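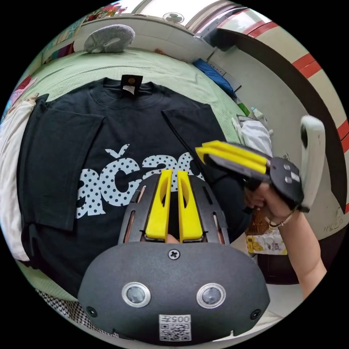

Benvinda Henriques
Assessora de comunicação da Sustura

A Sustura tem o gosto de anunciar que abrem na segunda-feira as inscrições para as novas oficinas de arrumação doméstica de Arruda, pensadas para quem, como tantos de nós, vive com pouco espaço e muita roupa! São 13 sessões, com 30 lugares cada, e começam pela peça que todos temos em casa: a t-shirt, estendida sobre a cama, com as mangas dobradas para dentro ao longo dos lados, como se vê na t-shirt preta da fotografia.

"Uma cama feita, com o lençol bem esticado, é a melhor mesa de dobrar que conheço, e está sempre à mão", conta Fernanda Abreu, formadora das oficinas, que há muito dobra assim a roupa da família inteira.

As sessões decorrem em dezembro, ao fim da tarde, e a entrada é gratuita. Pedimos apenas que cada participante traga algumas peças suas, de preferência as mais teimosas.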